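트루데모 야외용 수채 키트 6개월 써본 후기 (스케치북 포함)

급하게 씁니다. 내일 또 나가야 해서. 사진 정리는 나중에.

일단 산 것. 트루데모(Trudemo) 휴대용 고체 물감 12색, 드릴루스(Drilus) 워터브러시 한 자루, 그리고 무라샴(Murasham) 수채 스케치북 A5. 스케치북은 200g짜리. 물감이랑 붓은 세트로 묶어 팔길래 샀고 종이는 따로. 2021년 9월에 다시 고쳐 쓴 글이고 처음 메모는 봄에 써놨던 거라 앞뒤가 좀 안 맞을 수 있음. 이해 바람.

내가 뭘 그리냐면, 걷다가 앉아서 그린다. 강가, 방파제, 산길 중턱 벤치. 길어야 이십 분. 같이 걷는 사람들이 기다려주는 시간이 딱 그 정도다. 그래서 꺼내는 데 오래 걸리면 탈락. 무거워도 탈락. 집에서 앉아 그리는 분들한테는 별로 도움 안 될 후기임.

물감부터.

12색 구성은 무난. 노랑 둘, 빨강 둘, 파랑 셋, 초록 하나, 나머지는 흙색 계열이랑 페인즈 그레이. 흰색 없는 거 마음에 듬. 어차피 안 쓴다. 초록은 좀 인공적이다. 튜브에서 막 짠 장난감 같은 초록. 번트 시에나 섞어야 그나마 나무 같아짐. 파랑 셋 중에 세룰리안이 제일 좋았고 바다 그릴 때 거의 이것만 판다. 지금 가운데가 움푹 파여서 바닥 보임. 낱개 리필이 된다는데 내가 찾을 때는 세룰리안만 품절. 꼭 이렇다.

발색은 처음 한두 번은 뿌옇다. 표면에 뭐가 코팅된 느낌? 물 한 방울씩 떨어뜨려놓고 잠깐 기다렸다 쓰면 괜찮음. 근데 바깥에서 그럴 여유가 없으니까 나가기 전날 집에서 한 번씩 문질러 놓는다. 이제는 길들어서 바로 풀린다.

케이스. 이게 문제. 뚜껑 안쪽이 팔레트로 쓰게 돼 있는데 칸이 너무 얕다. 하늘 칠하려고 물 많이 섞으면 옆 칸으로 넘어감. 기울어진 바위 위에 올려놓고 쓰다가 바지에 다 흘렸다. 경첩도 슬슬 헐거워지는 중. 고무줄 하나 감아서 다닌다. 엄지 끼우는 고리는 있긴 한데 내 손에는 커서 빙글빙글 돈다. 장갑 끼면 딱 맞을 듯. 겨울에 다시 보겠음.

스케치북.

솔직히 이 조합에서 종이가 제일 낫다. 무라샴 200g인데 생각보다 안 운다. 물 흥건하게 올리면 당연히 울지만 마르면 꽤 펴짐. 표면은 중목보다 살짝 매끈한 쪽. 펜 선이 안 걸려서 좋다. 나는 펜 먼저 긋고 색 올리는 편이라 이게 중요함. 지우개는 조심. 세게 밀면 보풀 일어나고 그 자리에만 물감이 진하게 먹는다. 갈매기 배에 얼룩 생긴 게 그래서임.

제본은 실 제본이고 180도로 펴진다고 써있는데 처음 열 장 정도는 안 펴진다. 집게 필수. 중간부터는 잘 펴짐. 양면으로 파노라마처럼 그리기 좋은데 가운데 접힌 선으로 물이 스며들어서 뒷장 물든 적 두 번. 요령이 생기면 가운데는 마른 붓으로.

표지는 천. 예쁘긴 한데 모래가 낀다. 털어도 안 나온다. 바닷가 자주 가는 사람은 매끈한 표지 사는 게 나을 듯.

워터브러시.

드릴루스 중간 굵기. 끝이 잘 모인다. 반년 됐는데도 아직 뾰족함. 물통이 작아서 큰 하늘 하나 칠하면 반이 없어진다. 물 나오는 양은 손 힘으로 조절하는 건데 처음엔 왈칵 나와서 그림 두 장 망침. 가방 안에서 샌 적은 한 번. 뚜껑 덜 닫은 내 잘못 같기도 하고 아닌 것 같기도 하고. 높은 데 올라가면 샌다는 얘기도 들었는데 내가 가는 산은 낮아서 모르겠다.

색 바꿀 때 휴지에 닦아야 하는데 나는 손목에 낡은 양말 잘라서 끼고 거기다 닦음. 보기엔 좀 그렇지만 최고. 휴지 날아가서 쫓아다닐 일이 없다.

비교 하나. 전에 쓰던 게 거스리(Guthrie) 24색이었다. 색 많고 케이스 튼튼하고 무겁다. 무거운 게 다임. 집에서는 지금도 거스리 쓴다. 색 자체는 거스리가 더 맑다고 느낌. 특히 보라 쪽. 트루데모로 보라 만들면 탁해진다. 노을 그릴 때 아쉬움이 큼. 대신 트루데모는 점퍼 주머니에 들어간다. 주머니에 안 들어가면 결국 안 꺼내게 되더라. 나는 그랬다.

빛에 얼마나 버티는지는 아직 모름. 창가에 색표 한 장 붙여놨고 반은 은박지로 가려놨다. 10월에 떼서 볼 생각. 까먹지 않으면. 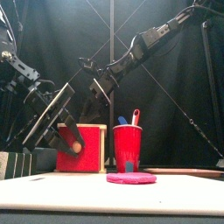
Skye McIver 님은 댓글에서 종이 얘기에는 동의 못 한다고 하셨다. 같은 무라샴인데 자기 건 첫 장부터 심하게 울었고, 습한 날 방파제에서 그리면 삼십 분이 지나도 안 말라서 덮지를 못했다고. 차라리 300g짜리 낱장을 판에 테이프로 붙여 다니는 게 낫다고 하심. 팔레트 얕은 건 똑같이 불만이고, 작은 도자기 접시 하나를 따로 들고 다니신단다.

음. 습도 얘기는 맞는 것 같다. 나는 주로 맑은 날만 나가니까. 안개 낀 날 딱 한 번 나갔는데 그날은 나도 덮었다가 두 장이 붙었음. 떼다가 등대 꼭대기 날아감. 낱장은 나도 해봤는데 바람 불면 판이 통째로 돛이 된다. 취향 문제인 걸로. 접시는 따라해볼까 하다가 깨먹을 게 뻔해서 플라스틱 뚜껑으로 타협.

그래서 살 만하냐. 걸으면서 그리는 사람이면 종이랑 붓은 추천. 물감은 글쎄. 케이스만 좀 깊었으면 별 하나 더 줬을 텐데. 빈 케이스 따로 사서 낱개 물감 채우는 방법도 있고 돈은 그쪽이 조금 더 든다. 나도 다음엔 그렇게 할 것 같음.

초보한테는? 색 적은 게 오히려 편하다. 섞는 연습 된다. 단 워터브러시 말고 보통 붓도 하나 챙기세요. 넓은 데 칠할 때 속 터집니다.

별점

물감 셋
종이 넷 반
붓 넷
케이스 둘. 고무줄 값 별도

질문 몇 개 왔던 거 몰아서 답.

펜은 방수 되는 거 아무거나. 나는 0.3 쓰는데 바닷바람 맞으면 끝이 빨리 마른다. 두 자루 갖고 다님.

의자는 안 들고 다닌다. 방석만. 접는 거. 엉덩이 안 젖으면 됨.

사람 지나가는 거 어떻게 그리냐고 물으셨는데 못 그립니다. 점 찍고 다리 두 개 긋고 끝. 멀리 있는 척.

그림 스캔은 다음 글에 올릴게요. 방파제 시리즈랑 배 몇 장, 산길에서 내려오면서 급하게 한 노을까지. 노을은 위에 쓴 대로 보라가 탁합니다. 감안하고 봐주세요.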